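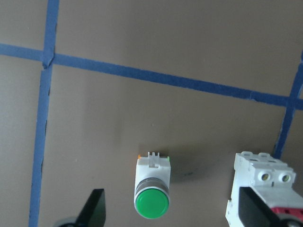
About Lovau

Lovau began in April, six years ago, with two benches, a roll of blue painter's tape and a drawer of pushbutton switches we couldn't bear to see thrown out. We still teach the same way — everyone gets a taped-off square to work in, and whatever you are studying stays in your square until you know it well.

Our evening classes cover switches, terminals and simple control wiring, for people who have never held a screwdriver as well as those who have held one all their lives. You are warmly invited to come and sit in on a class before you sign up, and to stay afterward for coffee, as most of us do. Find us at 669 Flelley Road.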